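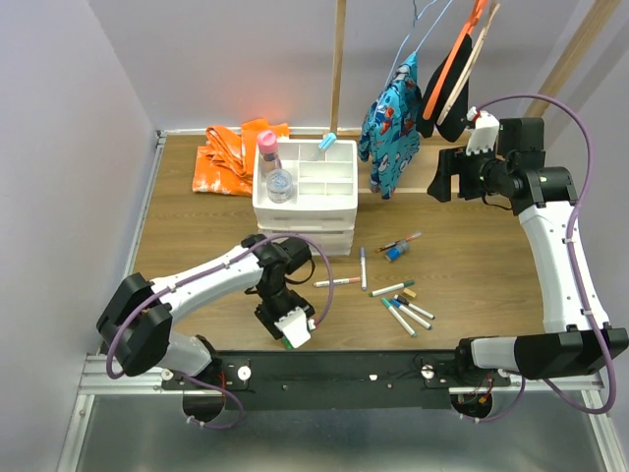

2020年2月2日 星期天 晴转多云

今天的日期正着念反着念都一样,20200202,早上写下来的时候自己先高兴了半天。不过真正让我高兴的是昨晚十一点多织完了那条披肩的最后一行!收针收到一半线差点不够,我一边织一边屏着气,最后剩下的线头还没有我的小臂长。睡前把它泡进温水里,今早起来摊在客房床上定型,拿珠针一根一根别开,别了快两个小时,腰都直不起来,可是花样一格一格张开的时候,真的太漂亮了。

图解是Ruth Haslam的,名字叫Skilwood,去年五月就买了,一直不敢动手。她写图解有个好处,每一段开头都告诉你这一行织完应该有多少针,错了马上就能发现。起针131针,中间那一段来回换针,第一次读的时候我完全看不懂,后来索性不想了,照着一针一针做,做到第三遍忽然就明白了。边上的叶子是从侧面接着织出来的,每织一行吃掉一针主体,像拉拉链一样,我织到停不下来,连着三个晚上都忘了看电视。

线是Wanance的羊毛混亚麻,灰蓝色,刚上手有点硬,下过水以后软了很多,垂感也出来了。当初在店里犹豫了很久,同一个架子上还有一款芥末黄,差一点就拿了芥末黄。现在看还是灰蓝好,和我那件旧的深咖大衣特别配。芥末黄可以织帽子嘛(又给自己找了个买线的理由)。

中午随便煮了面,加了一个蛋和昨天剩的青菜。吃完给Aino Juntunen发了消息,她在那边也刚起床,回了我一长串感叹号。她说她正在织一双连指手套,用的是她外婆留下来的老花样,大拇指的位置跟现在的书上不一样,要偏进去一点,戴起来反而更贴手。我让她一定把方格图画给我。她说好,但是要我用披肩的照片来换。行,等干透了就拍,得挑个光线好的上午,在阳台上拍。

下午开始翻剩线。每次织完一件大的,我都特别想把所有的线倒出来重新整理一遍,今天也不例外,倒了一地,差点没地方下脚。
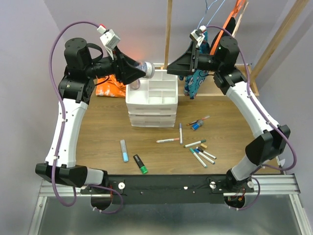

我的分法一直在变。最早按颜色分,看着是好看,可是真要用的时候粗细混在一起,找得人发火。后来按粗细分,又老是忘记哪团是什么成分,有一次把一团不能机洗的混进了袜子里,洗出来只够给洋娃娃穿。今天决定先按粗细,再按能不能机洗,每团线里塞一张小纸条,写上牌子和还剩多少。写纸条的时候发现有一团Kramer的袜子线,酒红色带一点点紫,标签早就没了,可是那个捻度我一摸就认得出来。应该是两年前出差的时候买的,当时买了两团,只织了一只半袜子。那一只半袜子现在在哪儿,我想了半天也没想起来,得找。

还有一小包Drernetti的马海毛,轻得像没有东西似的。我打算拿它和灰色细羊毛合股,织一条窄窄的围脖,针号用大一点,织松一点,让它蓬起来。刚才忍不住起了三十几针试小样,平针织了几行,毛茸茸的,贴在脸上一点都不扎!就是拆起来要命,两根线缠在一起,拆一针要哄半天,所以花样不能太复杂,老老实实上下针就好。

傍晚去摸了一下披肩,中间差不多干了,尖角那里还有点潮。有一根珠针歪了,叶子尖被拉成了方的,赶紧喷了点水重新别过。妈妈打电话来,我跟她讲了十分钟披肩,她听完问我能不能也给她织一条,颜色要亮一点的。我嘴上说再看看吧,心里已经在想那款芥末黄了。她脖子怕扎,亚麻的恐怕不行,可能要换纯美利奴,那针数也得重新算,还得先织一块小样洗过再量。

明天上班要早起,现在应该去睡了。小样还在针上,再织两行。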